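The Case Against the Disposable Party

Sturkach sells its paper cups in sleeves of 200, and the pitch has barely changed since the company started: no washing up, no breakage, no fuss. Bindu Gowda bought 2 sleeves for her father's birthday lunch in July and is still working through the second one.

"I was told they stack," she said. "They stack until somebody wants one. Then four come out and you can't get three of them back in."

I have my doubts about the savings, too. Most paper cups have a thin plastic lining, and plenty of recycling programs won't take them. Jerton, a rival brand, prints leaves all over its line, as if a leaf settled the matter. A set of plain glass tumblers costs more on the day and then costs nothing for years, apart from dish soap.

Gowda doesn't dispute any of this. She owns tumblers. They live on a high shelf, and the paper cups live next to the kettle, so the paper cups win.
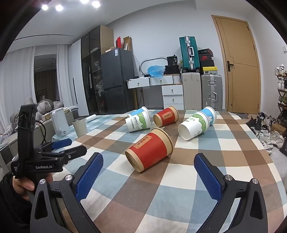
Patterns are supposed to help guests remember which drink is theirs. At Gowda's lunch people put their cups down, wandered off and took fresh ones, whatever was printed on the side. By dessert she had handed her nephew a marker and asked him to write names. He ran out of patience before he reached the aunts.

She plans to use the tumblers next time. The sleeve by the kettle is still half full.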